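手持夹爪夹海绵老是夹歪,两边垫的东西该怎么选?

阁楼焊锡味 发布于 自制与共享工坊版

各位好,我在Senach共享工坊蹭桌子做一把手持夹爪,就是手一捏、连杆带着两片夹指往中间合的那种,图纸是从Stumton那套开源件改的,夹指和连杆都是自己打印的。做了快一个春天了(四月才把轴孔里的铜套压进去,之前光塑料磨塑料,晃得没法看),现在空捏的手感挺顺,我自己还蛮得意的!

问题出在夹软东西上。我拿黄色海绵块练手,夹硬纸盒、木块都没事,一夹海绵就出毛病:捏轻了往下滑,捏重了海绵两边被压得凹进去,提起来还会慢慢转,底边就斜了。同一块海绵我连着夹了59次,有15次歪到我没法接受,还有2次直接掉了。

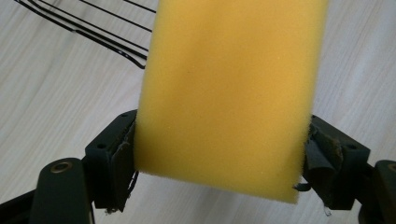
夹指内侧我试过直接用打印面,也试过缠胶带,缠完头几天特别好用,后来边上就开始起毛、卷边,胶带翘起来的地方还会勾住海绵。我现在有点拿不准,到底是垫层的问题,还是两边夹指受力就不一样?手头有硅胶片、旧自行车内胎,还有一点防滑垫的边角料,预算不多,不想再整套重打了(一副夹指打下来要276分钟,工坊的机器还得排队)。有没有做过类似东西的朋友指点一下,谢谢啦!

铜套爱好者

先别急着买材料,把两边垫层弄成一样厚再说。一边厚一边薄,或者一边光一边糙,海绵肯定往滑的那边转,我当年做第一把的时候在这上面耗了好久,还以为是连杆打印变形。

内胎就挺好,剪两片一样大的,用砂纸把背面打毛,再用软一点的胶贴,502别用,干了发脆,夹几天就整片掉。重点是边缘:别让垫片刚好停在夹指的棱上,要包过去一截,压到外侧再固定。你那个卷边八成就是胶带断口正好在受力的棱上,来回蹭当然起毛。外侧要是有多余的螺丝孔,就加个小压片拧住,比光靠胶省心多了,以后换垫子也就是松个螺丝的事。

再有就是夹的位置。海绵夹得太靠下,上面一大截全是悬着的,稍微一晃就转。往中间夹试试,也许一半的毛病就没了。

判断受力是不是一样,我的土办法是在两片夹指中间放一张纸条,慢慢合上,看左右是不是同时碰到纸。哪边先到就查哪边的连杆和轴,螺丝拧得太死也会这样。

半桶水的木工

换硅胶,完事。我在Strickland那边工坊就这么弄的,用到现在没换过。厚一点的好,薄的没用。

阁楼焊锡味

回来汇报一下!纸条的办法太管用了,我这把果然是右边先到,右边那根轴的螺丝拧得太紧,松了小半圈就好多了。内胎也贴上了,按楼上说的包过棱,压片还没做,先用扎带凑合着。夹海绵还是会转一点点,但我把夹的位置往上挪了之后基本能接受。

硅胶片我也试了一小块,可能是我那片太薄,捏重了会起皱,回头找片厚的再比比。

铜套爱好者

扎带的头记得朝外,不然夹扁的东西会顶住。压片可以去Stostosbridge那套公开图里翻,有个小方片,孔距改一改就能用,打起来很快。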